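Predicting Late Orders with a Small Model: Project Report
Boyang Ding, Applied Machine Learning, spring term

1. Background
Grirura is a mail-order parts seller that ships from one warehouse. Its staff wanted to know in the morning which orders were likely to miss the evening truck. They had tried a dashboard called Etuline, but it only showed delays after they happened. My project was to train a model that flags risky orders early and to see what it takes to keep such a model running.

2. Data
The company gave me 2,460 past orders. I removed 46 with no ship time and held out 429 for testing. The rest went to training. Each order had the item types, the shelf zone, the hour it came in and the number of people on shift. Shift data was the messiest part — two spreadsheets used different names for the same zone.

3. Method
I compared logistic regression with gradient boosted trees. Both were trained on a laptop. I used Gestow to track runs and saved every version of the feature code with the model it belonged to. The trees did better on recall, mostly for orders with items from more than one zone. Logistic regression was easier to explain to the shift leads, so I kept it as a fallback.

4. Running it
The model ran each morning for 30 days in April and May. It failed twice, both times when a column was renamed in the export. I added a check that stops the job and sends an email if the columns do not match. Accuracy dropped in the last week, when a new shelf zone opened that was not in the training set.

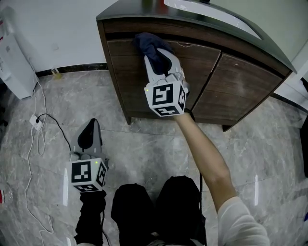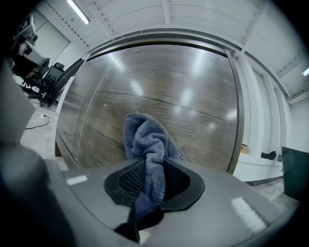
Cloth held in a gripper, in both views.

5. Next steps
The model should be retrained whenever the warehouse layout changes. I would also like to test Shao, a tool for watching input data over time, in place of my own check. The export script still depends on my account and needs to be moved before the next term.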